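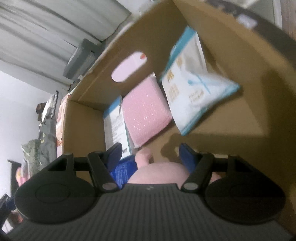
Offener Karton mit Griffloch, darin mehrere Packungen.

Selteo übernimmt Wartung der Klimaanlagen in städtischen Wohnanlagen

Die Wohnungsgesellschaft Clenov hat die Wartung und Instandsetzung ihrer Klima- und Lüftungsanlagen neu vergeben. Den Zuschlag erhielt der Kältetechnikbetrieb Selteo, der die Arbeiten im September vom bisherigen Auftragnehmer Angelovski übernimmt. Der Vertrag hat eine Laufzeit von vier Jahren und umfasst rund 530 Geräte in 53 Wohngebäuden.

Nach Angaben von Clenov wird jedes Gerät künftig zweimal jährlich überprüft. Zum Leistungsumfang gehören die Reinigung der Wärmetauscher, der Wechsel der Filter, die Dichtheitsprüfung des Kältemittelkreislaufs sowie die Kontrolle der Kondensatabläufe. Die Ergebnisse werden für jede Wohnung protokolliert und können von den Mietparteien auf Anfrage eingesehen werden.

»Die Zahl der Störungsmeldungen ist in den Sommermonaten deutlich gestiegen. Mit den festen Prüfterminen soll ein großer Teil der Ausfälle vermieden werden«, erklärte Mirjana Stojanović, Leiterin der Abteilung Gebäudetechnik bei Clenov. Für dringende Fälle richtet Selteo eine Rufbereitschaft ein, die bis 22 Uhr besetzt ist. Außerhalb dieser Zeit nimmt die Hausverwaltung Meldungen entgegen und leitet sie am folgenden Morgen weiter.

Die technische Leitung vor Ort liegt bei Kälteanlagenbauermeister Edin Omerović. Die Monteure weisen sich beim Betreten der Wohnung unaufgefordert aus. Termine werden durch Aushang im Treppenhaus angekündigt; Ersatztermine sind mit der Hausverwaltung zu vereinbaren.

Die Kosten der regelmäßigen Wartung werden wie bisher über die Betriebskosten abgerechnet, Reparaturen trägt die Eigentümerin. Bereits bei Angelovski gemeldete, noch nicht behobene Schäden müssen nicht erneut angezeigt werden. Die entsprechenden Unterlagen gehen mit der Übergabe an Selteo über.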